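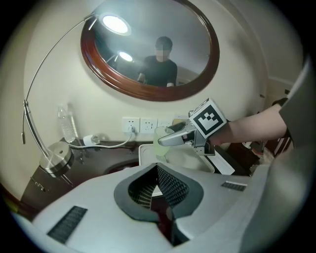 Door Closure Noise in Guest Rooms at the Brarnora Hotel, Millovness
Project report, Building Services module, Plornine College

1. Background

The Brarnora is a small hotel on the main road through Millovness. Complaints about noise at reception fall into three groups: traffic, plumbing and doors. Traffic and plumbing were covered by an earlier student project and are left out of this report. The present work deals only with guest room doors, which are self-closing for fire safety reasons and may not be held open or left unlatched.

The aim was to find out whether the noise of a closing door depends mainly on the closer setting, the condition of the door seal or the floor covering in the corridor.

2. Rooms and equipment

The survey took in 18 rooms on two floors. The lower corridor has carpet on underlay. The upper corridor was refitted with vinyl, and its skirting was replaced at the same time. All doors are of the same pattern and carry an overhead closer made by Catacutan, with separate valves for sweep speed and latch speed. The maintenance log does not say when the valves were last adjusted.

A sound level meter was placed in the corridor on each floor at ear height. A second meter was placed at the pillow position in a room while its neighbours' doors were operated by hand. Seals were inspected with a strip of paper closed in the door at head, latch and hinge. Where the strip pulled out freely, the seal was recorded as worn at that point. 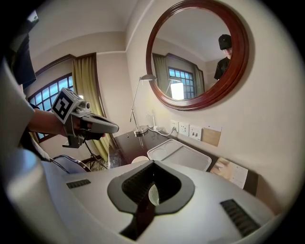

A member of the night staff remarked that the doors on the upper floor had been louder ever since the refit, and that guests tended to blame each other for slamming. The same member of staff thought the vinyl was at fault. This view was treated as a working hypothesis and tested first.

3. Results

The corridor meters logged 1076 closures over 4 nights. The upper floor was louder on every night. The difference was largest late in the evening and just before breakfast, when the background level was low.

The floor covering accounts for part of this, but less than expected. When a strip of carpet was laid outside a group of upper rooms, footsteps became clearly quieter while the peak level at door closure hardly moved. The latch valve had a much stronger effect. On most upper doors it was almost fully open, so that the door accelerated over the last part of its travel and struck the stop. It is likely that the valves were opened after the refit to overcome stiff new seals – the seals have since relaxed, and the setting has not been changed back.

Worn seals on the lower floor let in more speech from the corridor. They made no consistent difference to the impact noise.

Levels at the pillow position were affected by the furnishing of the receiving room. Painted walls, a desk and a framed mirror absorb very little; curtains and bedding do most of the work. Moving the meter nearer the desk wall gave slightly higher readings. 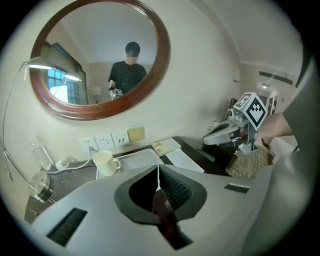

One guest replied on the comment form that the bang itself was tolerable and that the wait for the next one was worse. Other replies made a similar point. Peak level alone is therefore a poor guide to annoyance, and a future survey should also consider the spacing of events.

4. Recommendations

The latch valves on the upper floor should be closed down in small steps, checking after each step that the door still latches from a narrow opening as well as from fully open. A door that fails to latch does not meet its fire safety purpose, however quiet it is. The adjustment should be repeated in winter, as the closer fluid thickens in an unheated corridor.

Seals recorded as worn should be replaced at the next room closure. Carpet on the upper floor cannot be justified on the basis of door noise.

5. Limitations

The meters could not separate guest room doors from the linen store door, which uses the same closer. Occupancy was not the same on each night. No measurements were made with the windows open.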